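Kulsoom Dhanial had taught fourth graders, two nephews and one very stubborn parrot, so when the people at Rukovora asked whether she could teach a pair of robot arms to stand up a mug rack, she said yes before she'd finished her tea. It was March, the mornings were still dark, and she liked the idea of a job where she could sit down.

"You don't tell it anything," Itsuki Maruyama explained, settling her into the chair and handing her the two grips. "You just do it, and the arms do it with you, and we keep whatever was good. Then you do it again."

"How many times again?"

"400," said Itsuki, and had the decency to look at his shoes.

So she began. The rack went down on its side on the big brown table, pegs every which way like a tree after a storm, and she brought the left arm over it slowly, slowly, the way you'd reach for a sleeping cat. The first try, she came in too high and closed on air. The second try, she nudged the post and the whole thing rolled onto a different set of pegs and lay there looking pleased with itself.
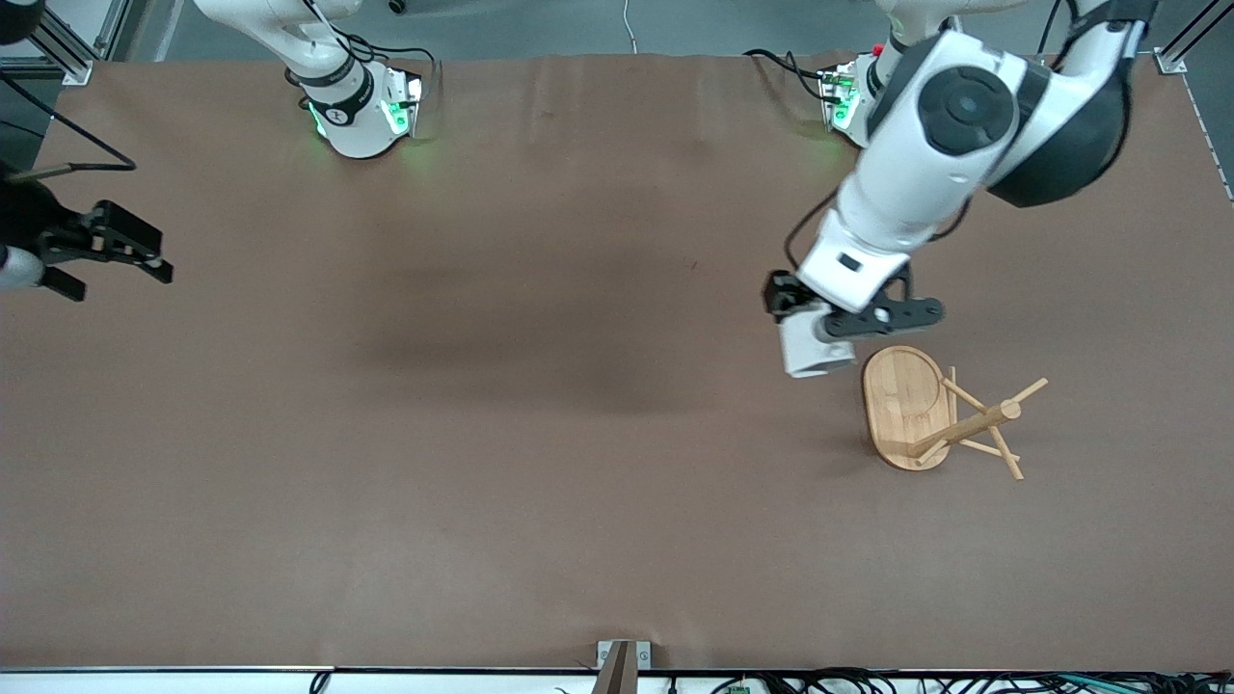
"Leave that one in," called Atif Hashmi from behind his monitor. "It'll need to know what to do when things roll."

"It'll need to know what to do when the teacher has two left hands," said Kulsoom, but she was smiling, because she had said very nearly the same thing to children for years (leave it in, don't rub it out, let me see where you went wrong) and it was nice to have it said back to her.

By ten o'clock she had found the trick of it, or thought she had. You didn't look at the rack, you looked at the place where you wanted the rack to be, and your hands sorted out the rest between them. She tried to explain this to Tanner Penner, who was taking the afternoon shift and had come in early with a bag of oranges, and he nodded politely and then took his turn and dropped it 5 times running.

"You're looking at it," she told him.

"Well, I have to look at something!"

She stood behind him then, the way her own mother used to stand behind her at the stove, and put her hands over his on the grips. It was against some rule or other, she was fairly sure - one operator to a recording, it said so on the wall - but Atif had gone off to find a fuse and Itsuki was suddenly very interested in his orange. They went down together, four hands and one gripper, and she felt the small soft stop that meant there was something there to hold.

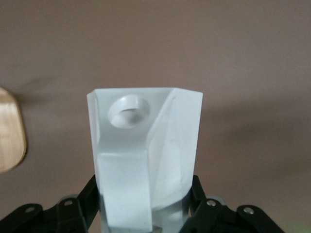 "Now wait," she said. "Don't lift yet. Just have hold of it for a second."

Tanner waited. Somewhere under the floor the heating knocked twice. She had told her nephews this, too, about eggs and kite string and the baby, that there's a little moment after you've taken hold of a thing when you ought to let it be held, and they had squirmed and rushed and learned it anyway, years later, when she wasn't there to see.

"Okay," she said. "Up."

And up it came, with a wobble in the middle that was Tanner's and a correction after it that was probably hers, and the rack stood on its base on the table. Itsuki saved the recording and then sat with his finger over the keyboard.

"Whose name do I put on it?" he asked.

Kulsoom went to get her coat, and thought about it all the way down one sleeve.

"Put his," she said. "I'm in there somewhere."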